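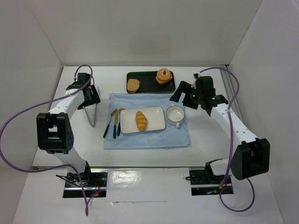 Fig. 1 — Place setting, centered on the table.

4. SETTING THE PLACE

Do this before any bread comes out. Table wiped, nothing left over from the last setting.

4.1 Put the place setting in the middle of the table. Leave room on both sides for hands.

4.2 Fold or spread the cloth. Either is fine for the Virág set. Smooth it flat, no lumps under the plate.

4.3 Tray goes behind the setting, on the far side from the person eating. Check for chips in the rim first.

Note: Wash new trays by hand once before use. Warm water, soft sponge, mild soap. No scouring pads on a metallic rim — it scratches and the scratches stay.

CAUTION: Serving tray only. Do not put it in the oven or the microwave.

5. BREAD

5.1 Let bread cool before slicing. Hot bread tears and you get crumbs evrywhere.

5.2 Lay slices flat, cut face up. Rolls next to them. Don't stack.

5.3 Serve with the long tongs or a long fork. Reach over the cloth, don't drag.
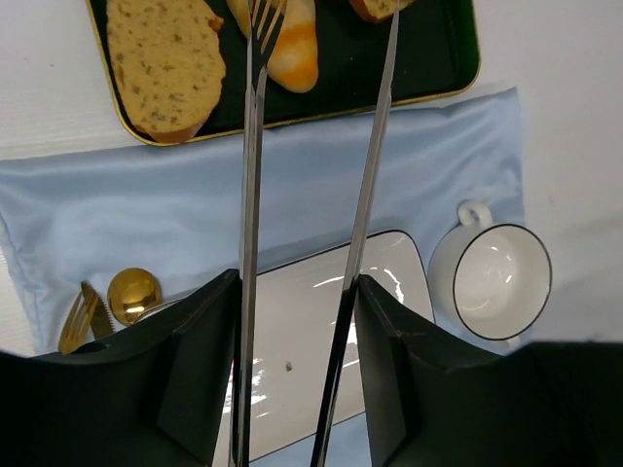 Fig. 2 — Sliced bread and a roll on the green tray, fork end over the roll.

5.4 Lift from the side or underneath. Pressing down from the top flattens a soft roll.

5.5 Crumbs on the cloth: pick it up by the corners and shake it out away from the table. Then wash, cool, gentle cycle. Satin-type cloths snag so keep fork tips clear of them.

Note: Replacment cloths are item 1484, trays are item 550. Order from Berkon, not from the store. Allow 8 days.

Clearing up: see section 6.

Rev. December 10, 2020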